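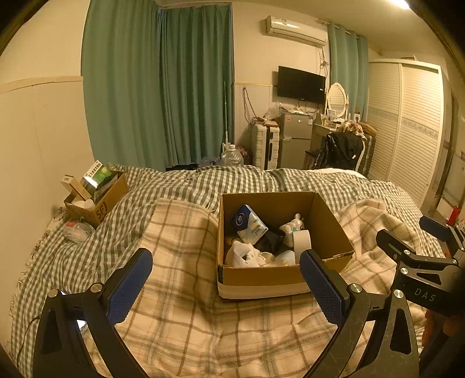 Where we are with the box-clearing work

Hi Drita, quick April update on the Prosser project, and it's mostly good news! We now have 540 demonstrations from the hand-held grippers, all in real bedrooms and kitchens, and the target is still 2,000 by the end of the grant.

The big change since my last report is that we stopped tidying up before recording. Cartons stay as full as we find them, on beds with bunched-up blankets and wrinkled sheets (a soft surface makes everything harder, the box tips when you pull). Kristine retrained the policy on the messier set and it picked the right item in 94 percent of test trials. I was really pleased with that one.

Placing is weaker. Crumpled cloth still gives us trouble, and so do small things wedged in a corner. Veikko thinks the finger pads hide too much of the view at close range, so he's trying a wider opening on approach.

Next up:

Record in 7 more homes, with Rogelio doing the scheduling.
Rerun the placing tests with Veikko's wider approach.
Send you the cleaned data, minus the clips where tracking dropped out.

Spending is on plan, except that we'll need a second set of pads before the next round. Could you let me know if that can come out of the travel line?

Renato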